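Right, slide two. Hello everyone, I'm Lucinda, I look after bookings and the money side at Plondura, and I've got 5 slides left and a cup of tea going cold, so I'll crack on.

(Pause for the laugh. If no laugh, carry on.)

When I started we kept every function room booking in one spreadsheet, and deposits in another one that only Toivo could open! By May we had 3418 lines in it and I was chasing people for deposits they'd paid weeks before. Very embarrassing phone calls. One poor woman, Lucienne Caron, got three reminders for the same wedding.

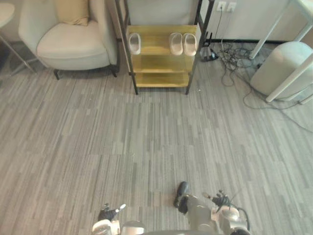
Armchair and shoe rack with yellow shelves

So we moved to Tolport. Show the deposits screen, don't read it out. What I love is that a part payment stays a part payment, so if somebody sends 60 pounds against a bigger bill you can see what's still owing, and the reminder goes out with the right amount on it.

Moving over took some 33 hours, most of it me fixing surnames. Do mention Hòa, who spotted that the accents had gone funny in the export (Bošković came out as soup).

Grumbles: refunds are still fiddly, and you can't split one invoice between two payers. I've asked. Emiliano has asked louder.

Next slide is the Friday routine. Hand the clicker to Toivo.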